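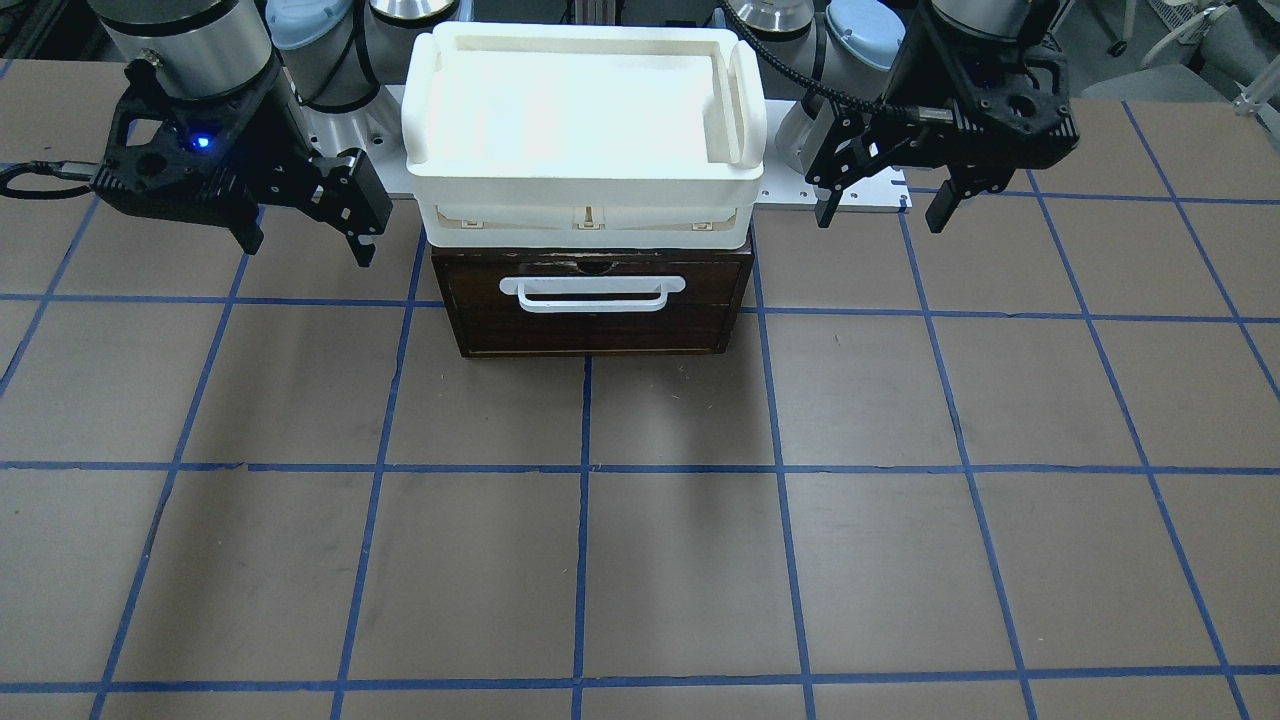 Why teach students on two robot arms when one would be cheaper and easier to program?

Because most handling work outside a classroom is two-handed, according to the tutor who runs the manipulation project at Bisbridge. "One arm teaches you motion. Two arms teach you planning. The students have to decide which arm goes first, how near the other may come, and what happens if one of them stops."

The project runs over a single term and is taken by students in their third year. Each team writes the control code for a pair of arms on a shared table and is marked on how reliably the arms carry out a short list of handling tasks. The class uses a planning library called Wenurell, written by an earlier group of students and kept up by the department since.

The tutor spends the first session on the table itself. "Everything is measured from the table. If the students can't agree where the origin is, the rest of the term is wasted." Teams work out the position of each arm's base by touching off at known points and comparing the result with the value in the software. An error of 3 mm is accepted in the first fortnight. After that the limit is tighter, and a team over it has to repeat the calibration before running any task code.

The tape grid is for people, the tutor says. The software does not read it. "A student can say 'second row, third cell' and the other one knows where to put the box. It saves a lot of pointing." The lines are laid by hand and are not treated as a measurement. Positions used for marking come from the arms.

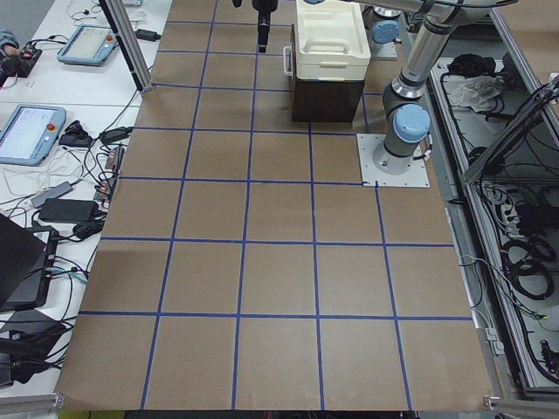
Reach is the next problem. The two arms share part of the table, and each can also get to places the other cannot. Students draw up a reach map before they write any task code, and the tutor checks it on paper. Objects near the edge of an arm's range are allowed, but the team must show that the wrist can still turn by the amount the task needs.

"They tend to look only at distance," the tutor says. "Then they find the arm can get to the object with the gripper at one angle and no other. That is a planning fault, and I mark it as one."

The shared region is handled with a simple lock. An arm asks for the region, enters, leaves and gives it up. Teams may replace this with something faster in the second half of term, and most try. One team last January cut its cycle time by letting both arms in at different heights, though the tutor made them run it at low speed for a week first.

Marking is by repetition. Each task is run 100 times over several sessions, with small changes to the starting position. A run counts as failed if a student touches anything on the table or if either arm goes into a protective stop. Teams hand in the full log, failed runs included. The longest list of faults handed in so far had 161 entries, and the tutor rates it as one of the better reports. "Every entry had a cause next to it, or said plainly that the cause wasn't known." 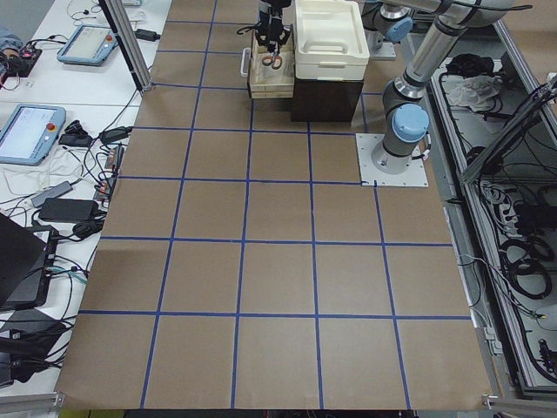
Grip choice takes up the later sessions. Boxes and bins are fairly forgiving, the tutor says, while thin or hinged items are much less so. Students have to state the grip point, the closing force and the approach angle before a run, and may not change them until the set is finished. The rule is unpopular. The tutor has kept it on the grounds that results gathered under changing settings cannot be compared.

Asked what should be different next year, the tutor names the cable routing and the time allowed for writing up. The final report is due around a week after the last session, and the fault analysis is often rushed. There is also a plan to move Wenurell to a newer message format, which would break most of the current task files. A student from this year's group has begun converting them, starting with the ones for the shared region.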